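《Drondport》第三赛季：爆料很热闹，东西在哪儿

2022年12月31日
文／什捷潘卡·巴尔托什（Štěpánka Bartoš）

每到赛季交替，《Drondport》的玩家群里就会冒出一批“内部截图”。这次的主角是一把名叫Ferrand的霰弹枪、一张叫Jirkach的雪地图，还有据说多达200件的新外观。转发的人很兴奋，我把能找到的材料翻了一遍，兴奋不起来。

先说那把枪。数据挖掘者从测试包里翻出的数值是单发伤害865，换算成游戏内显示还要除以一个没人确认过的系数。有人据此断言它会统治近战，可同一个包里还躺着三把去年就该上线的武器，至今没见踪影。文件里有，不等于赛季里有。

地图的情况也差不多。6月的开发者直播里，开发商Sesside的关卡负责人米洛斯拉夫·马托乌舍克说Jirkach“已经可以从头跑到尾”。能跑通和能玩是两码事。第二赛季的港口图当初也能跑通，上线头一周，屋顶那条路线就把排位赛搅得一塌糊涂，补丁拖了将近一个月。

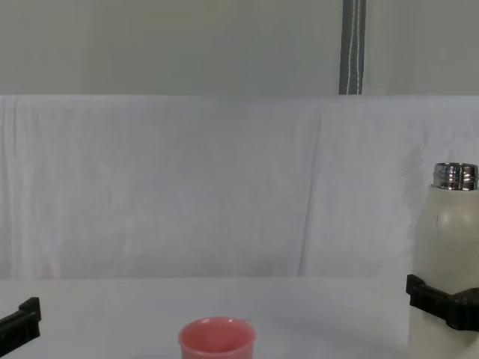
什捷潘卡·巴尔托什

再看外观。200这个数字听着阔气，拆开来，多半是同一套盔甲换颜色。我在自己的库存里数了数上赛季通行证送的东西，真正换了模型的只有四件，剩下的是贴纸、挂件和加载画面。官方商店倒是勤快，单独出售的那几套从来不缺新模型。

我问过业余战队队长佩里汉·阿夫哲怎么看。她关心的是匹配：“晚上十一点以后，我们队排一局要等七八分钟，进去还常碰到刚注册的新号。新枪我不急。”她所在的论坛有一张要求公开匹配规则的帖子，截稿时有3,674人附议，Sesside的回复是一句“已转交团队”，之后再无下文。

也有人比我乐观。做战术视频的卡齐米尔·保利克认为，新赛季把护甲回复速度调慢，会逼着大家重新学会撤退，光这一条就值得回坑。我同意方向，只是测试服的回复速度两周内改了三次，最后一次几乎改回了原样，拿它当卖点未免早了些。

通行证的价格眼下没有公布，预购页面却已经开放。我的打算是先不买，等头两周的匹配和补丁情况出来，再看Jirkach能不能撑过第一个周末。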